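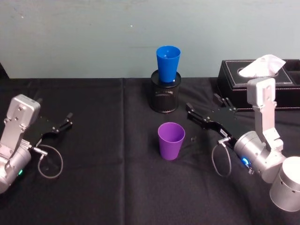

Harriet Szabo has spent most of the year comparing grippers for a small integrator that sells two-arm cells to labs and packing shops. Her test bench is a table with a black cloth over it, two arms facing each other, and a handful of things bought at a discount store. We talked there in December 2021.

The cups came first. "Everybody wants to show you a gripper picking up a machined block," she said. "Our customers don't handle blocks. They handle thin plastic that gives when you squeeze it." A purple cup stands in the open between the two arms, and a blue one sits in the mouth of a mesh pen holder. The second one is harder, she said, as the fingers have to take the cup by its wall and lift it straight, or the holder comes along.

She ran the same set of tasks on parallel-jaw grippers from two suppliers, Verkent and Sindik, with 200 picks per task. Both finished. The Verkent closed faster, but its force setting drifted over a long day, and by the afternoon she was seeing dents in the cups. The Sindik was slower and stayed where she put it. "I can plan around slow," she said. "I can't plan around a number that moves."

Fingers mattered more than she expected. With the stock pads, the Sindik dropped 12 cups out of 200. She cut new pads from a softer rubber, changed nothing else, and ran the task again with two drops. She now tells customers to budget for fingers separately and to leave a week for them.

Cables are her other complaint. On both arms the cable plugs into the gripper and hangs in a loop under the gripper. "Too short and it pulls on the connector when the wrist turns. Too long and it drags on the cloth – or catches the rim of a cup, and then you have a bad afternoon." She tried clips along the link and took them off again. For now she sets the loop by hand and checks it at the start of each run.

For control she has used both a Gello setup, with small leader arms moved by hand, and an Iwasaki controller with a joystick. New operators got useful on the Gello in a morning. The Iwasaki took them several days, though she still prefers it for slow, straight insertions, where a tired hand shows up in the motion.

The tissue box is there for the last task on her list, pulling one tissue without tearing it. She would not give a success rate for that. "Ask me in May," she said. "I've done 477 of them and I still change my mind on the approach angle every week."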